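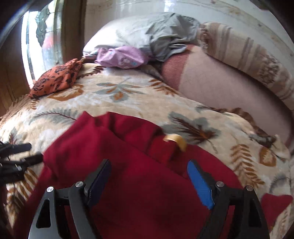 Start | Meine Tickets | Hilfe | Abmelden

Ticket 1466: Trockner Orkeck 700 bricht ab

Guten Morgen liebes Gremevano-Team,

erst einmal danke für die nette Auskunft am Mittwoch! Leider bleibt unser Trockner weiterhin nach 8 Minuten stehen und zeigt E161, egal ob Handtücher oder die dicke Kuscheldecke drin sind (bei der wäre es mir ja noch eingegangen). Flusensieb und Wärmetauscher habe ich gereinigt, den Behälter geleert und den Stecker über Nacht gezogen.

Antwort Kundendienst:
Vielen Dank für die ausführliche Schilderung! Bitte wischen Sie noch die beiden Feuchtefühler vorn in der Trommel mit etwas Essig ab und starten Sie »Baumwolle schranktrocken«.

Nachtrag, 18 Uhr: Fühler geputzt, Programm läuft noch. Ich melde mich morgen wieder.

Status: wartet auf Kunde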